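The readability settings in Plomeo took me most of an evening to understand, so I am writing them down. I edit theses and grant reports for a living, and I had put off checking my own house style against a machine.

The test piece was a methods chapter by Myrtle Quintanilla, 900 words by her count and 892 by mine. The difference is hyphenated compounds. Plomeo sides with her, and Histent sides with me.

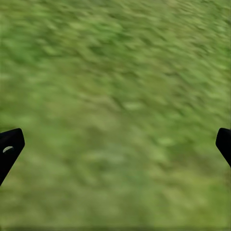

Neither program documents how it treats a citation in brackets. Histent appears to read the full stop in "et al." as the end of a sentence, which drags the average sentence length down to 16 words and flatters the score. I removed the stops, ran it again, and the grade level rose.

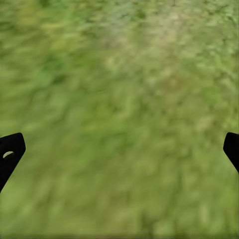
Filed under: Editing, Software

Mei Kapoor suggested stripping the reference list first. I did, and some 238 words went with it. The scores then agreed to within a point - close enough for my purposes, though I would not quote either one to a client.

I have not tried the colour-coded view yet. It also defaults to American spelling and flags "analyse" every time.
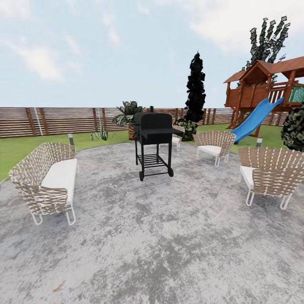

Patio with loveseat and charcoal grill.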